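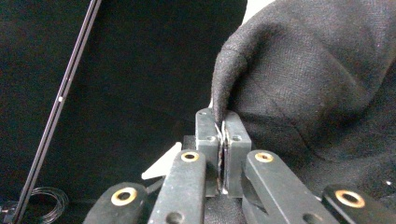
The property room of the Stamska Police Department holds 514 items connected to homicides that remain unsolved, the oldest of them stored in paper envelopes that predate the present building. Under a review opened in March, each item is being examined again by a unit of three detectives and two laboratory analysts. Clothing takes up most of their time. A fold in black woven fabric, with a pale and frayed edge like the one shown, can hold fibers that an earlier examination missed, and seams and hems are now searched before the open surfaces of a garment.

Detective Efraín Guzmán leads the unit. He has asked that every case file be read in full before any evidence is requested, including the notes of canvass interviews.

"The families have waited long enough to hear from us directly," he said. "We call them before we call the laboratory."

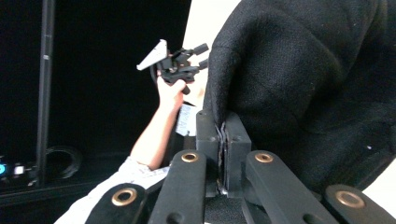
Who decides which cases are reviewed first?

The order is set by Guzmán and the deputy prosecutor, Mamta Gautam, who give priority to cases in which witnesses are still living.

Five cases have been sent for further testing. Results go to the prosecutor's office, and the department does not release them while charges are under consideration. Residents with information may contact the unit at the Palma Street station.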